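### 3.2 Household surfaces and the storage of small items

The Plidham survey covered 153 households, all in terraced or semi-detached housing built before 1957. Each household kept a diary for two weeks, noting where everyday items were put down and when they were next moved. The diaries gave 2738 usable entries. Entries with no time, or with a place we could not match to the floor plan, were left out.

Tables took more entries than any other surface, followed by worktops and window sills. This agrees with Dobson's earlier work in Gokulport, although the homes there were larger and most had a separate dining room. In Plidham the table was often the only clear surface downstairs, and it was used for meals, homework, post and toys in the same day. Items from different activities were therefore often recorded side by side (Figure 2).

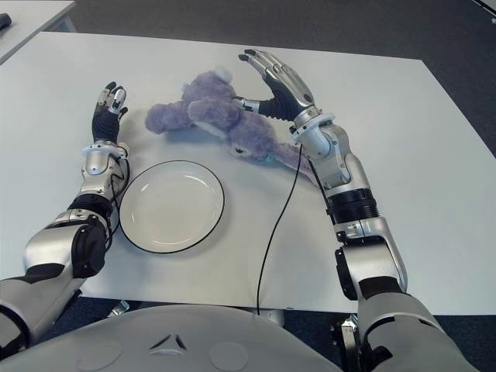
**Figure 2.** Plush toy and plate on a white tabletop.

We coded each entry by the activity the item belonged to, not by what it was made of or its size. A plate used for a snack and a plate left out for washing up were given separate codes. Two coders worked through the full set and disagreements were settled by Pauline Dobson – most of them concerned post, which diary keepers described in very different ways.

Mixed entries were more common on weekdays than at weekends. Households with a hall cupboard reported fewer of them, but the difference was small and disappeared once family size was taken into account. The Ackroyd estate homes, which have built-in shelving beside the chimney breast, are treated separately in Section 3.4.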